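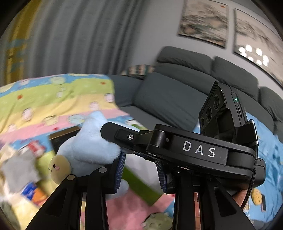
Which version of the Stosa drum module should a small electronic band buy?
The one with separate outputs. The stereo version saves money at the start, but a kick and a snare on the same pair of channels leave the sound engineer with very little to work with once the room fills up.

Review: Semple Stosa, eight-pad drum module
Posted 4th April

The Stosa is a sample player with eight pads, four separate outputs and a stereo pair. It is made for live use by bands that want drum sounds without a drummer or a laptop. I have used it since January with Susia, a two-piece that plays slow electropop with a lot of low end. We rehearse in a concrete room and play mostly small clubs.

Build
The case is folded steel with plastic end cheeks. The jacks are bolted to the rear panel and do not move when a cable is pulled sideways. The power supply is external, with a threaded collar on the plug. The collar needs a full turn more than you expect before it holds. The pads are firm. At the factory setting they miss light hits, so raise the sensitivity by 2 steps before doing anything else. Above that, a hard hit on pad 3 also triggers pad 4 on my unit.

Sound
Playback is clean and has no obvious color of its own. The factory sounds cover the usual drum machines and a set of sampled acoustic kits. The machine kits are usable. The acoustic kits have too much room sound recorded into them, and there is no way to shorten the tail without cutting it off short.

Each pad has a filter, a tuning control and a simple decay. The filter is the best part of the instrument. It stays smooth when swept slowly, even at high resonance, and I now use it on the snare through most of our set. There is one reverb, shared by all pads, and it is sent only to the stereo pair. If you use the separate outputs, you lose it. The manual mentions this in a footnote.

Loading samples
Samples go in by memory card or USB. The internal memory holds 2000 samples in total, with up to 80 in a kit. Long file names are shortened on the screen to the first 10 characters, so put the useful part of the name first. "Snare_dark_v3" can be told apart from "Snare_dark_v4" only by playing it.

The desktop editor works but feels unfinished. It does not remember the last folder used, and renaming a kit in the editor sometimes leaves the old name on the hardware until the next restart. I do most of the work on the module itself and keep the editor for backups.

On stage
Kit changes are instant if the next kit is already in the set list. If it is not, loading takes roughly two seconds, and the sound of the current kit stops when loading begins. Build the set list at home.

The screen is readable under red and blue light but not under strong white light from the front. At Pistby, where the front lights hang low, I had to lean over the unit to see which song was up. The pads are lit in the kit colors, so I have given each song its own color and stopped looking at the screen.

MIDI clock was steady in both directions. Our bass synth follows the Stosa with no drift I can hear over a full set. Tap tempo is on a foot switch only - there is no button for it on the panel, and no foot switch in the box.

The headphone output is loud enough for a club, but its level is tied to the main volume. Turning down the stereo pair turns down your monitoring with it. The separate outputs are not affected, which is another point in favor of using them.

Good
Filter on every pad. Solid jacks. Stable clock. Fast kit changes inside a set list.

Less good
Reverb not available on the separate outputs. Weak acoustic kits. Unfinished editor. Headphone level tied to the main volume.

I am keeping mine. A band that depends on realistic drum sounds should try the acoustic kits in a shop first, with the reverb switched off.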